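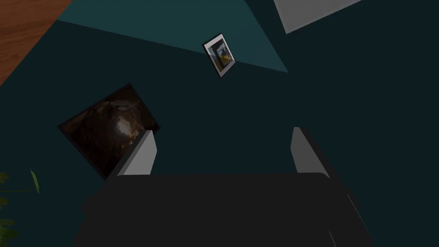

What is in the Stillow impeller list?
It is a table that matches raw-water pump impellers to the small inboard engines they fit, with the measurements needed to check one part against another.

Stillow impeller list
Maintained by Terence Bunting and Miloslav Paulík
Last updated October 31, 2021

Contents

The main file, impellers.csv, has 944 rows. Each row is one pairing of an engine and an impeller, so the same impeller can turn up many times. There are 216 different impellers in all. Part numbers are given as printed on the packet, including any spaces and dashes, and a second column holds the same number with those taken out for searching.

The engines covered are mostly Sultana diesels and the older Halodico petrol units. Fisar pumps appear under the engine they were supplied with and again under their own name. Outboards are left out.

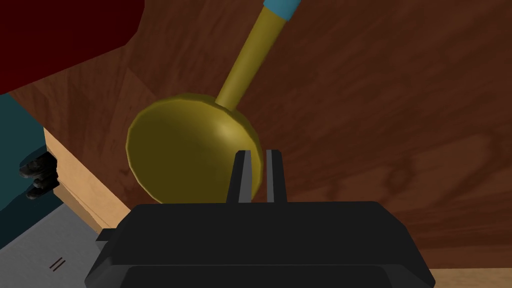

Yellow-gold ladle on a dark reddish-brown table, rendered view.

Columns

engine: maker and model, in lower case
pump: pump model, blank if not known
part: impeller number as printed
part_plain: the same, letters and digits only
diameter: outside diameter in millimetres, across the blades
width: blade width in millimetres
shaft: shaft diameter in millimetres
blades: number of blades
drive: one of key, spline, flat, pin, screw
compound: neoprene, nitrile or blank
checked: y or n
note: free text

Most impellers in the list have 6 blades. Where a part is sold with a different number under the same code, each version has its own row and the note says which packet it came from.

Where the figures come from

Terence measured the impellers he had on the shelf with a vernier gauge. Measurements for the others were copied from printed parts lists and sent in by boat owners. A row is marked y in the checked column only when one of us has held the part and measured it. At the last update that was true of 736 rows. Treat the rest as a starting point and measure the old impeller before ordering.

Used impellers take a set and can read a little small across the blades. If your old one is close to a listed diameter but slightly under, compare the width and shaft size as well. 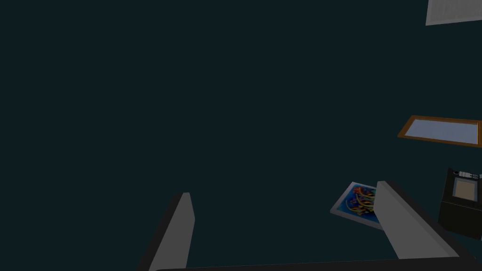 Gripper fingers and a very dark teal surface, rendered view.

Known problems

The Halodico twin-cylinder engines changed pump part way through production and we do not have a serial number for the change. Both impellers are listed.

Several Fisar parts with a pin drive were entered as key drive before September. These have been corrected, so anyone with an older copy should download the file again.

Compound is blank for many rows. Do not assume neoprene. Nitrile is normally used where the pump handles oily bilge water, and it does less well in engine cooling.

Corrections

Send the engine model, the number on the packet and your measurements to Miloslav. He merges changes in batches. Please give one engine per message.

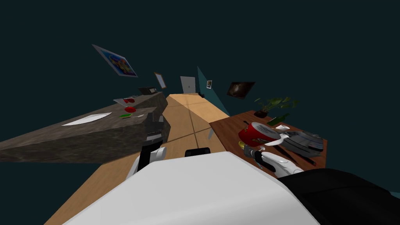 Can I use the list in my own shop catalogue?
You may copy and adapt it freely as long as Stillow is named as the source and the checked column is kept with the rows.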